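What Is Profit? Where the Money Goes When You Buy Something

By Despina Petkov
January 7, 2023

When you buy something in a store, you hand over money and get the thing you wanted. Many people think the store owner gets to keep all of that money. Most of it goes somewhere else, and only a small part may be left at the end of the day. The part that is left is called profit.

This page explains what profit is, how a business works it out, and what happens when there isn't any.

Two words to learn first

Revenue is all the money that comes into a business from selling things. If a store sells a lot of hats, the money from every hat gets added together, and the total is the revenue.

Costs are all the money that goes out. A business has to pay for many things before it can sell anything at all. Some of these you can see when you walk in, like the shelves and the lights. Others are harder to see, like insurance and taxes.

Profit is what you get when you take the costs away from the revenue:

revenue – costs = profit

A lemonade stand

Let's say two friends set up a lemonade stand at the end of their street in Otinbridge. They spend $4 on lemons, sugar and paper cups. In one afternoon they sell $9 worth of lemonade.

Their revenue is $9. Their costs are $4. Nine take away four is five, so they made a profit of $5.

Now let's say it rains. Only a few neighbors come by, and the friends sell $3 worth of lemonade. They still spent $4. Their costs are bigger than their revenue, so they are $1 short. When this happens it is called a loss.

The friends did the same work both times. The lemons cost the same too. What changed was how many people came to buy.

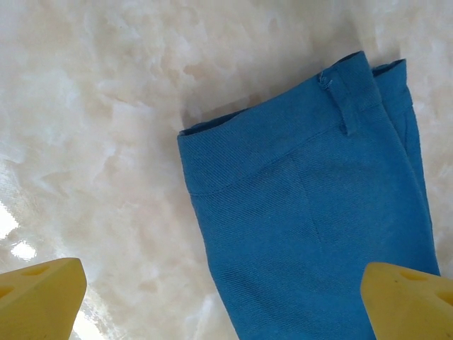
A grown-up business has a longer list of costs than a lemonade stand, but the sum works the same way. Let's look at a bigger one.

The Chatzigeorgiou bakery

Vasiliki Politis runs the Chatzigeorgiou bakery in Olbridge. She sells bread, rolls and a round cake with walnuts on top that people order for birthdays. She keeps a notebook by the register and writes down what comes in and what goes out.

On a quiet morning, the bakery takes in $100. Her costs for that same morning look like this:

Flour, butter, eggs and other ingredients: $30
Pay for the two people who work with her: $40
Rent, electricity and gas for the ovens: $20
Bags, boxes and cleaning supplies: $5

Add those up and you get $95. Take that away from $100 and the bakery has a profit of $5.

That may not sound like much for a morning that started before the sun came up. Quiet mornings are like that. In December, when people order bread and cakes for parties, the bakery is much busier. The rent stays the same however many cakes are sold, so more of the money from each cake can be kept.

Two kinds of costs

Business owners sort their costs into two groups.

Fixed costs stay the same whether the business sells a lot or a little. Rent is a fixed cost. The bakery pays the same rent in a busy month as in a slow one.

Variable costs go up and down. "Variable" means "able to change." Flour is a variable cost. If Vasiliki bakes more bread, she needs more flour and has to spend more on it.

Think about the lemonade stand again. The lemons are a variable cost. If the friends had paid to rent a table for the day, the table would be a fixed cost – they would have to pay for it even if they didn't sell a single cup.
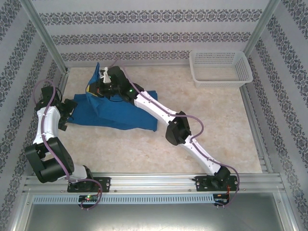
Two robot arms at a work surface with a blue cloth between them.

How does a business choose a price?

A price has to be high enough to pay for the costs. If a loaf of bread costs $3 to make and the bakery sells it for $2, it loses money on every loaf. Selling more of them would only make things worse.

A price can't be too high either. If the loaf costs $20, most people will go to a different bakery or bake their own. The owner has to find a price in between. To do that, owners look at what other stores are charging, and they pay attention to what their customers buy and what they leave on the shelf.

Sometimes a store lowers its prices for a short time. This is a sale. The store makes less money on each item, but it hopes to sell more of them. A sale can also help clear out things that won't keep. Bread from yesterday is often cheaper for this reason.

What happens to the profit?

The owner can do different things with it. Part of it may be the owner's own pay. Part may be saved for slow months, or in case an oven breaks. Some may be spent on making the business better, and this is called investing.

Last year Vasiliki saved up her profit and bought a new mixer, a Titano. The old one could make dough for 40 loaves at a time. The new one can make dough for 56. It took a lot of quiet mornings to pay for it, but now the same amount of time gives her more bread to sell.

Can a business keep going without profit?

It can for a while. Many new businesses lose money at first. They have to buy equipment and find customers, and this takes time. They use savings, or they borrow from a bank. Borrowed money has to be paid back, with a little extra called interest, so it becomes another cost.

If the losses go on too long, the money runs out and the business has to close.

Some groups don't try to make a profit for an owner at all. They are called nonprofits. Many food banks and animal shelters are nonprofits. They still have to pay their costs, and if there is money left over, it goes back into the work they do.

Try it yourself

Pick something you could make and sell, like bookmarks or cookies. Write down everything you would need to buy and what it costs. Ask an adult to help you check the prices. Then choose a price for one bookmark or one cookie, and work out how many you would have to sell before the money coming in is the same as the money you spent.

That number is called the break-even point. Every one you sell after that makes a profit, as long as the price is more than the cost of making it.

Words to remember

Revenue: money coming in from sales
Costs: money going out
Profit: what is left when costs are taken away from revenue
Loss: when costs are bigger than revenue
Fixed cost: a cost that stays the same
Variable cost: a cost that changes with how much you make or sell
Break-even point: when revenue and costs are equal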